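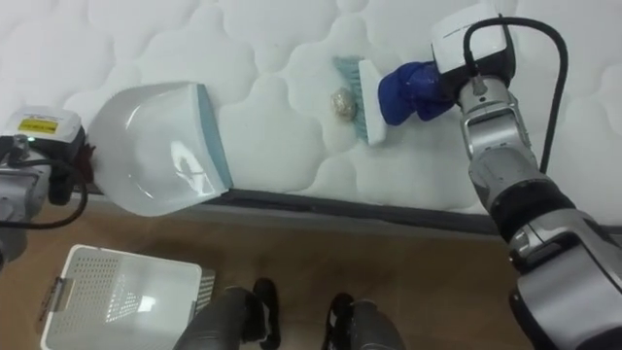

Why do we need to sleep?
Your brain and body use the time to fix things, sort things and grow. Skip it, and the next day feels like walking through pudding.

Hi, I'm Salamatu Effiong, and I love sleep so much that I wrote a whole page on it. I've always been a big sleeper (my brother used to call me the Log), so I was thrilled when I found out how much goes on in there while you're lying still with your mouth open.

Let's start when your head hits the pillow. First you drift. Your muscles go loose, your breathing slows down, and sometimes your leg gives a great big kick, as if you'd missed a stair! That kick has a name, a hypnic jerk, and almost everybody gets one now and then. It's harmless, unless your sister is in the same bed.

After that comes light sleep, and then deep sleep. Deep sleep is when it's really hard to wake you up. If someone carried you in from the car and you don't remember any of it, you were probably in deep sleep. Your body sends out growth hormone then, a kind of chemical message that tells your bones and muscles to get growing.

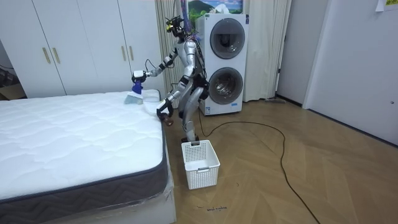 A bed waiting for its sheets.

Next up is my favorite part, REM sleep. The letters stand for rapid eye movement, and your eyes really do dart around under your closed lids. Most of your wildest dreams happen in REM. Your brain is very busy, but it switches off most of your muscles so you don't get up and act the whole thing out. Good thing too! Last Friday I dreamed I was selling soup to 298 penguins in a town called Stinida, and I would not have wanted to do that in my kitchen.

You go around and around through these stages all night long. Dreams get longer toward morning, so the one you remember at breakfast is often the last one you had.

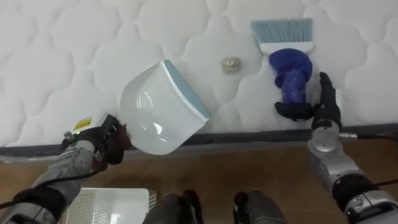
How much sleep do kids need?
Most children between six and twelve need 9 to 12 hours a night. Teenagers need a bit less, and grown-ups need at least seven.

Animals do it their own way. Dolphins rest one half of the brain at a time, so the other half can keep them coming up for air. Horses can doze standing up. My cat Tikier sleeps in the bathroom sink, and I have to brush my teeth in the kitchen.

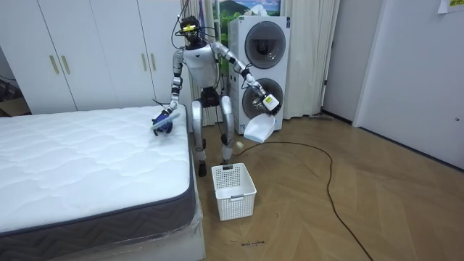
Bedroom with a wooden floor and a bare mattress.

So what helps if you can't drop off? A dark room is good, and so is a cool one. Put screens away well before bed. Try to go to bed at the same time every night, even in July when it's still light out and you can hear the big kids playing (I know, I know, it's so unfair). I like to pick an animal and think of its whole day, very slowly, starting with breakfast. I've never once made it to the animal's lunch.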